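Chapter 7
Glass Tops and Other Clear Surfaces

In this chapter
Why glass shows everything
Reflections and where to stand
Cloth, sponge or paper
The frame and the floor underneath
Words to know: smear, bloom, lint, edge-work, raking light

Chapter 6 dealt with wood, oiled and painted. Glass next. Shorter chapter, more mistakes in it. Most trainees think glass is the easy one. Flat, hard, nothing soaks in. Then the lights go on and every wipe mark is there.

A start-of-shift job, to get going. The meeting room at Bengate, second floor, one glass table, carpet under it, ceiling lights straight above. Time allowed: up to 66 minutes for the whole room, table included. The trainee sprayed the top, wiped in circles, left. Client rang before lunch. Smears, lint along the edge, dust on the bar below. All of it visible from the door.

What went wrong? Jot down your own answer before reading on. Section 7.4 comes back to it.
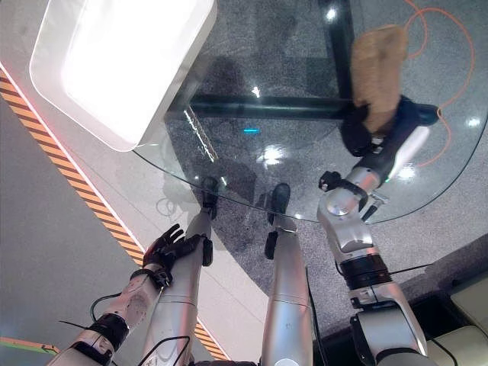
Two sides to every clear top. People forget the second one. A hand mark on the underside looks just like a hand mark on the upper side, and you can rub at the wrong one for ages. Touch the mark with a dry finger. If it doesnt move, go underneath.

Then the light. Ceiling lights make bright spots on the glass and hide whatever is under them. Move your head, not the table. Crouch at one end and look along the surface. This is raking light, and you will meet it again in Chapter 9 with polished stone.

Cloths. The Aaltonen method (page 103) uses two, one damp and one dry, folded into quarters. Straight strokes, far side to near side, each overlapping the last. Corners after that. Rounded corners want the cloth wrapped round the edge, top and underside in one go. Sponges hold too much water for a finishing wipe but are fine for sticky patches. Crumbs first, allways. A crumb under a cloth is grit.

Below the glass: rails, crossbars, feet, carpet. Dark metal shows dust, and clear glass shows dark metal. So the frame gets done before the top. Cables on the floor get lifted and the carpet vacuumed under them. Do not pull on a plug to do it.

Measuring. Ilell concentrate goes at 10 ml to 1000 ml of water, cold. More does not clean better, it leaves bloom. Humel spray is ready mixed, no water added.

Before you start 7.1 you will need: two lint-free cloths, a small bucket, a soft brush, the job card from page 122.

7.1 Looking before wiping

Stand at the door. Look at the table from there first, the client will.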